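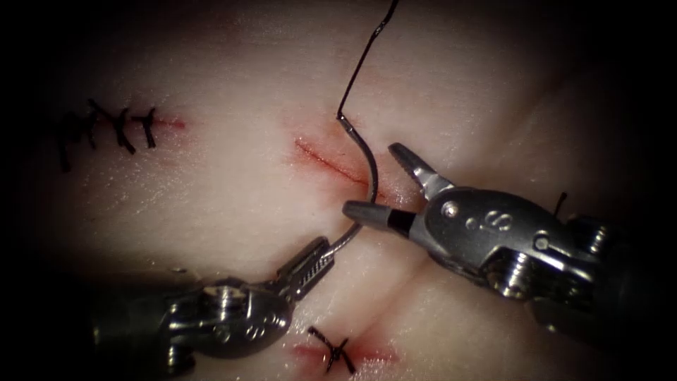
Our project asked a simple question: how do you space interrupted stitches so a short cut closes evenly along its whole length? Lilian Muli and I spent most of January reading and sketching before we looked closely at a single practice pad, and I'm so glad we did! On the pad we studied first, the sutured cut in the upper left has a whole row of black stitches, and a bit of reddened line still runs on past the last one. That little leftover stretch became our favorite thing to argue about. Lilian wanted one more stitch there, and I wanted wider spacing from the start.

## What we looked at

We called the project Wirnau (long story, it was Lilian's pick) and kept one shared notebook for it. For each cut we wrote down three things:

- where the needle goes in compared with the edge
- whether the two edges meet or fold over each other
- how long the tails are left

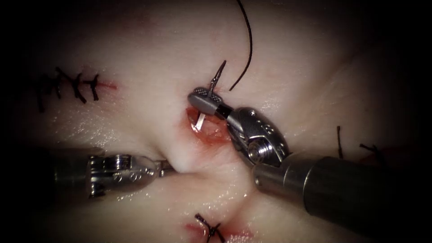
The entry point turned out to be the hardest to judge. Too close to the edge and the stitch has very little to hold; too far away and the surface bunches up. We made paper drawings of both cases, plus a foam model that Lucero Montoya helped us slice, and the foam taught us more than any drawing did.

## Knots and tails
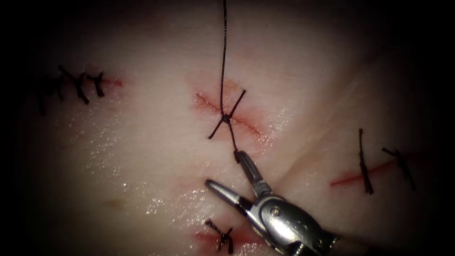

Tail length got its own page in the notebook. Short tails look neat, but they leave less to grab if the stitch has to come out later. Long ones get in the way of the neighboring stitch, especially when the row is tight. Next we want to try the foam model with a curved cut, and Lilian has already drawn 2 layouts for it.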